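Mura Bench Notes
Sat 31 August

1/ Spent most of August deciding which hand goes on our arm for the furniture tasks. Two candidates: the Koubek two-finger gripper we have been using since spring, and the Stellell five-finger hand that came in on loan. Posting notes here before I forget the details.

2/ The arm stayed the same for both. Same controller too, a Vurkel box with the stock firmware. I only swapped what was on the end of the wrist and reloaded the payload numbers. If you skip the payload step the arm sags a little on every stop and you blame the hand for it. I did that for a whole morning.

3/ The task is opening a drawer. Sounds easy. The handle is a recessed pull with a narrow opening behind it, so whatever you use has to get in behind the lip and then hold on while the arm backs up in a straight line.

4/ Total for the month was 596 pulls, split evenly between the two. Operator drives the arm by teleop, one pull per episode, drawer closed again by hand before the next one. Anything over 19 seconds from first motion to drawer open got marked as a miss, even if it opened in the end.

5/ Koubek first. Two flat pads, simple, strong. On a bar handle I would pick it every time. On this pull the lower pad has to go in almost blind, and if the wrist is tilted even a little the pad hits the lip and pushes the drawer shut harder.

6/ I filed 3 mm off the pad tips and that helped. It also means the pads are now worse at picking up flat things, so I keep two sets in a bag and change them with a hex key.
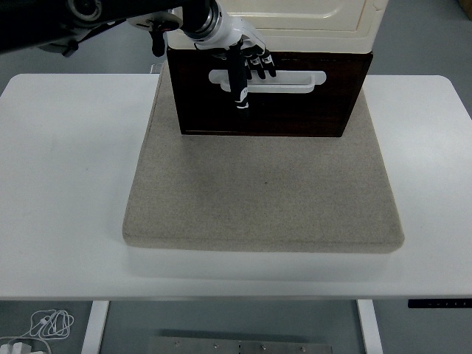 7/ The Stellell hand took longer to set up. Five motors to calibrate, and the thumb zero drifts after a power cycle, so I run the calibration script every time I turn it on. Takes a couple of minutes. I stopped minding after the first week.

8/ Once it is set up, the hooking grasp is forgiving. You bring the hand in from above, curl the fingers over, and bring the thumb down on the outside. The fingers find the lip on their own as long as the height is close. I had operators with no practice getting a clean pull on the second or third try.

9/ Grip force: I run it lower than the manual suggests. For a drawer the fingers are mostly acting as a hook, and more current only heats the motors. At the default setting I got a thermal warning before lunch two days in a row. At the lower setting, none.

10/ Something under the drawer unit is worth doing for either hand. Without a pad the whole unit slides toward the arm before the drawer moves. A soft thick one has enough friction to hold it, and it takes up some of the hit when someone comes in too low.

11/ Cameras. The head view is fine for lining up, but the hand hides a lot of the handle as soon as it closes. With the two-finger gripper you can still see the contact. With the five-finger hand you are guessing from the outside of the fingers. I want to try a wrist camera next, mounted on the palm side if there is room for the cable.

12/ Someone asked about latency. The Vurkel controller was not the slow part – finger commands on the Stellell go over a separate bus and lag the arm slightly. You learn to wait a beat after closing before you pull. New operators yank too early and the fingers slip off.

13/ Wear after a month: Koubek pads look chewed up but work. Stellell fingertips have some scuffing and one finger has a bit of play at the base joint. I have written to them about it and will post whatever they say.

14/ Price is a real difference. We could buy 5 of the Koubek for one of the other. If all you do is pick and place, I would not spend the money.

15/ For drawers, doors and anything with a recessed pull, I am keeping the Stellell on the arm for now. The Koubek goes on the second station for bin work.

16/ Next up is the same drawer with some weight in it, then cabinet doors with a small knob. I expect the knob to be harder for both – will start with low grip force and go up from there.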